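12 comments | 34 shares

Come help us write the rules for robots that share a table with people

Friday, May 16, 2025

Hi! I run the shared-table working group at Sokol, and I'm looking for people to spend a few evenings with us arguing about where a robot should put down a plum. I'm only half kidding. We're writing a good practice guide for small robot arms that work on ordinary tables in ordinary rooms, and we've reached the point where the people who wrote it are the worst possible people to test it. So I need you.

A little background. Most of the safety rules people have heard of were written for factories, with fences and floor markings and somebody in charge of the key. They're good rules and I'm not picking a fight with them. But more and more of the arms I see are on kitchen-sized tables in offices, classrooms and small labs, and the folks using them have been making up house rules as they go. Some of those house rules are great. Some of them are a sticky note that says "be careful." Last January we started collecting them, and we now have 834 from teams that were kind enough to send theirs in (a few came as photos of whiteboards, which took me a whole weekend to type up, and I'd do it again because some of them are wonderful).

Out of that pile we've written a draft with 98 rules in it. That's too many. I know it's too many. Eino Turunen, who is co-editing with me, thinks we could lose half and the guide would get safer, and I go back and forth on it depending on how much coffee I've had. What we want from this round is to find out which rules people really follow when they're tired and the task is boring, which ones they misread, and which ones they skip because the wording sounds like a lawyer wrote it.

The tasks are simple on purpose. Pick up a piece of fruit, put it in a bowl, move a block, start over. You don't need to be clever about any of it, and the fun part (for me, anyway) is how many small decisions turn up once a person and a machine both want the same bit of tabletop.

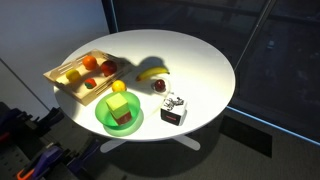 Take rule 14, which says you clear and reset the table only when the arm is parked and the person at the controls has said "parked" out loud. Sounds obvious, right? In our first tryout people said it for maybe the first ten minutes and then started nodding at each other. So is nodding fine? Should the rule say "a clear signal you both agreed on"? Or should we stick with the spoken word and make it one people don't feel silly saying? I have an opinion and I'm keeping it to myself until you've had a go.

Or the rule about printed markers. The draft says nobody covers a marker or turns it over between resets without telling the operator first. Radomír Tichý wants that one in bold at the top of the page. Other people on the team think it belongs in an appendix. We've had three long meetings about it - I'm not proud of that.

There's a whole section on lighting and shadows too, and one on seeing the table properly after dark. Then there's the section on toy food. Our draft says no real food or drink on the work surface, ever, and if you use play food you tell every new person before they start. I'd love for somebody with small kids or a preschool background to tear into that part, because I think we're missing things.

Who I'm looking for

Anybody 18 or older who can sit or stand at a table for a couple of hours with breaks. You don't need to know a thing about robots. Seriously, please don't read up on them first! I'd like half the group to be total beginners. For the other half I want people who have used an arm at work or school, and I'd be especially happy to hear from teachers, nurses, line cooks, and anyone who has ever had to train a new coworker with a binder nobody opens.

If you use a wheelchair, work left-handed, wear hearing aids, or have trouble telling certain colors apart, please apply. Several of our rules depend on hearing a word or noticing a color, and I'd like to know now if that's a bad idea. The room is step-free and we can change the table height if you let me know a few days ahead.

You can't take part if you worked on the draft or if you're related to one of us. Sorry, Eino's sister.

What you'll do

You'll come in for four sessions, each two and a half hours, on evenings we pick together. At the first one we go over the consent form, show you the stop button, and have you press it until it feels boring. After that you work in pairs. One of you runs the arm and the other resets the objects, then you swap. You'll have a printed copy of the rules and a pen, and I want you to write all over it. Cross things out. Be rude about my commas.

At the end of every session we sit down for twenty minutes and talk. I take notes, and your name doesn't go in them. You can stop at any time without giving a reason and you still get paid for the sessions you came to.

Pay and practical stuff

We pay $100 per session, so $400 if you do all four. Payment goes out within a week of each session. Sessions are at our Dondham office, ten minutes on foot from the train, and there's free parking behind the building after five. There will be sandwiches, eaten in the other room (see the section on food).

We record video of the table during sessions so we can check which rules were followed. Faces aren't the point and we blur any that turn up before the wider team looks at anything. If that's a dealbreaker for you, tell me, and I can put you down for the reading panel instead. That one happens at home with a paper copy, and it's run by our partners at Vevano, who have their own sign-up sheet. I can send you the link.

How to apply

Send me a few lines. Tell me what you do all day, whether you've ever worked with a robot arm, and one rule from a job you've had that everybody ignored. That last one matters more to me than a resume, so please don't attach a resume. I read every message myself and I'll write back to each of you, even if the group is full by then.

If you have questions about the consent form or the recordings, ask for Radomír. For anything about the schedule, it's me. Evenings are the best time to catch me, and if I don't pick up I'm probably resetting a table.

12 comments | 34 shares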